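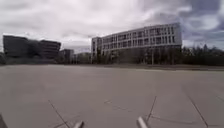
How is a route taught to the robot?

A person drives it by remote control from start to finish, and the robot records what it senses along with every command it receives. We call one such drive a demonstration. Most routes need 25 of them before the robot is allowed to try the route under its own control.

Do I need driving experience to be an operator?

None is required. New operators at Gromer spend their first sessions on a practice course, and most are comfortable with the handset by the end of the second one. People who play video games tend to pick up the sticks faster, but they also tend to drive too fast at first.

What is on the handset?

The left stick sets speed and the right stick sets direction. The green button starts a recording, and pressing it again ends it. The red button stops the robot at once and works whether or not a recording is running. The small switch on the back selects walking pace or half pace. Use half pace for curbs, ramps and anything narrow.

Should I walk beside the robot or drive from the desk?

Both are possible. For the first five demonstrations of any new route, walk with it, a few steps behind and to one side. After that you can drive from the desk using the video feed, as long as a second person is outside with a stop button. Keep out of the robot's forward view when you walk, or your legs end up in the training data.

How should I cross a large open area?

Pick a line and hold it. Wide paved areas have few things nearby for the robot to steer by, so small corrections at the stick show up strongly in what it learns. Aim at something fixed and far away, such as the corner of a building, and make gentle changes. Don't follow the joints in the concrete unless the route sheet tells you to. An early version of our planner learned to follow them, and it took weeks of new drives to undo.

Should every demonstration be the same?

No. Start from slightly different spots and angles. In about a third of your drives, let the robot drift a little off the line and then bring it back. Those recoveries are some of the most useful recordings we get. Don't drift on purpose near steps, glass or people.

What if I make a mistake?

Finish the drive if it is safe to do so, then mark the recording "review" and write a short note. A hesitation or a wide turn is usually fine to keep. A wrong turn is not, and neither is a drive where you had to press red.

Can I record in any weather?

Cloudy, sunny and windy days are all fine, and we want a mix. Light rain is allowed if the covers are on. We stop for heavy rain, ice and standing water. Early morning and late afternoon slots are the hardest to fill, so please take one if you can.

How long is one recording?

The limit is 700 seconds. Longer routes are split into sections, and each section gets its own recordings. Leave the robot still for a few seconds at the start and end of each one.

What is Tillorach?

It is the program we use to sort, trim and label recordings. Plug in the robot when you get back and the upload begins without you. Labels need to be added the same day, while you still remember the drive. Zondia handles storage, so login problems should go to their help desk and not to ours.

Who sees the video?

Operators, reviewers and the training team. Faces and license plates are blurred during upload, before anyone opens the file. Raw copies are deleted from the robot once the upload is confirmed.

When does the robot drive by itself?

After training, it runs the route with an operator holding the handset. If you touch a stick, you take over, and that moment is saved as a correction. A route is released after 33 runs in a row with no takeover. If one happens on the last run, the count goes back to zero.

How do I book a session?

Use the Arnardóttir route calendar. New slots open every Wednesday at noon. Cancel at least two hours ahead so the robot can be assigned to someone else.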